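Sorting and Grouping, Handout 7
Dullden Evening Course, Home Organizing

Okay, so last time we did drawers, and I promised you something easier! Tonight it's mixed tables, where food and bathroom stuff end up side by side (my own kitchen, most mornings). Before you touch anything, decide what your groups are and write them down.

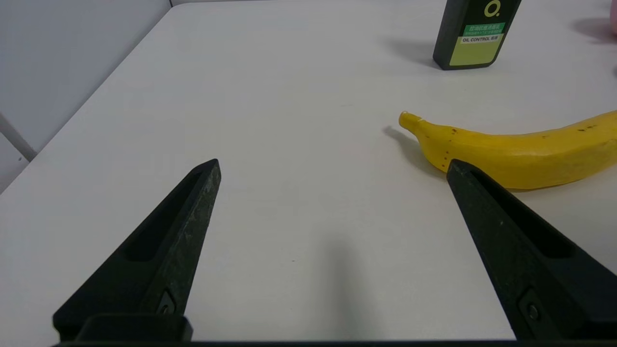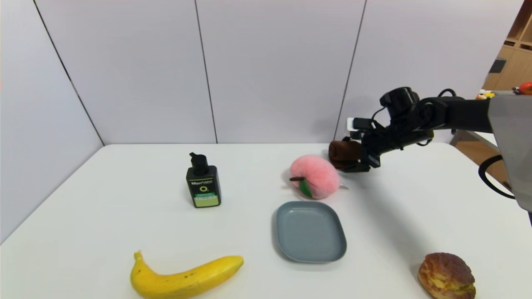 A bottle with "OIL CONTROL" on the label goes with the bathroom things, easy. Fruit goes in the bowl, toys in the toy bin, cloths in a pile of their own. Where I always get stuck is the toy that looks like food, and I'd love your ideas on that one.

Sfakianakis wrote back on the course page that toy fruit should stay with the toys no matter what, and that a bowl holding both kinds drove the whole house crazy.

Fine, I'm convinced! For next week, pick one table at home, give it 2 groups to start with, and bring me your list.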